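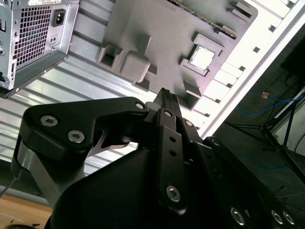 Fingertip headed into an open case, power supply on the left.

Home Rules FAQ Downloads Contact
Search this site Enter keywords Go

Sernano Bench Rules: your questions

Last updated Nov 16, 2018

I wrote the Sernano rules for arms that work inside desktop computers, and I get a lot of mail about them (keep it coming, I do read it!). These are the things people ask most. If you're at the Kashyap shop and your question is about badges or parking, I'm the wrong person.

What are the Sernano rules, in plain words?

They're a house standard. There are 34 rules, and they cover what an arm may touch inside a PC case, how hard, how fast, and who has to be standing there when it does. I started them as a page of notes to myself in September and they kept growing. They sit on top of the safety standards for robots that apply to your shop, so please don't swap one for the other. Mine are mostly about not wrecking computers. The others are about not wrecking you.

Can the case stay plugged in?

No. Pull the power cord out of the inlet before the arm is allowed past the rim of the case. Flipping the switch on the back doesn't count, and neither does "it was off all morning." Once the cord is out I hold the front power button down for a bit to drain what's left, and then I sign the card. Yes, every time. I've been teased about the card.

What about all the loose wiring?

Tie it back first! Cables move, and the arm has no idea they moved. Rule 13 says any wire that can swing into the arm's path gets clipped to the case or taken out of the case entirely. I give the long multicolored bundles a good tug after I've clipped them, and if one slides I do it over. Look down the sides as well as over the board, where the linkage passes on its way in. Most of the snags I've written up happened at the back of the gripper, well behind the fingertips, where people weren't looking.

How close can the fingers get to an empty socket?

As close as they need for the job, but only at creep speed, which for us is 4 millimeters a second. The Zurkel controller lets you draw a box around the socket and slow everything inside it, so draw the box. Make it bigger than you think you want. It should take in the screws and brackets on the gripper too, plus anything tall on the board that they might lean over, like the memory slots. And nothing touches the bottom of the socket, ever — no fingertip, no test probe, no cotton swab. 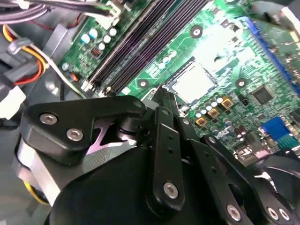
Who is allowed to run a job?

Anyone who's done the short course and has watched a full job from start to finish. You need one person at the controls and one with a hand near the stop button. Those can't be the same person, even if you have very long arms. If the second person wants coffee, the arm gets parked first.

How should the gripper hold a processor?

By the edges, with nothing pressing on the underside. I'll let a suction cup take the metal lid if the lid is clean, but for fingers it's edges only.
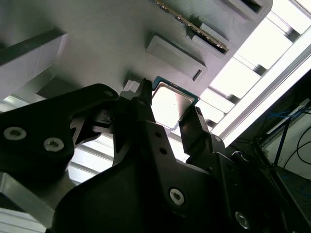
My own pet rule is the one on clearance, and it gets more complaints than the rest put together. Before any move with a part in the grip, you work out the clearance from the part, and the gripper's own size comes second. A processor held between two fingertips can sit at a tilt, with one corner up near the gray plate above it while the fingers themselves have plenty of room. If your path was planned around bare fingers, that corner is the thing that hits. So stop, look at it from the side, level it if you can, and back away from the plate before you turn the wrist. A bright window behind a shiny lid makes the edge hard to judge, so I pull the shade or shine a lamp from the other side. Tamo, who make the fixture plates we order, will send you a drawing with the raised parts marked if you ask them nicely.

What if the chip gets dropped?

Hit stop and leave it where it is. I know how tempting it is to reach in and grab it. Park the arm, lock it out at the controller, put your wrist strap on, and then look. If the chip landed on the board, take a picture before you lift it, and check the contacts under a magnifier afterward. A chip that falls goes in the "suspect" tray, however good it looks. So does the board, if its socket was open at the time.

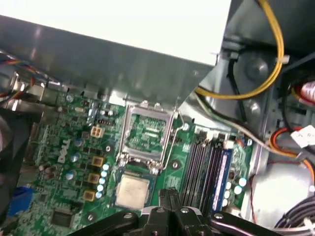 Then write it up. The log has over 314 entries now, and the ones that helped me fix a rule were the boring, detailed ones: which step, what speed, what was in the grip, was the socket lever up or down. "Dropped it, all fine" gets sent back to you with a frowny face.

Does the socket lever count as a moving part?

For our purposes, sure. Open it by hand until your arm has passed the lever test, and keep the fingers out of its swing while you do.

Can I use the rules in my own shop?

Please do! Change the speeds and forces to suit your equipment, keep my name off your version if you loosen anything, and send me the parts that didn't work. The full set is under Downloads, along with a blank sign-off card.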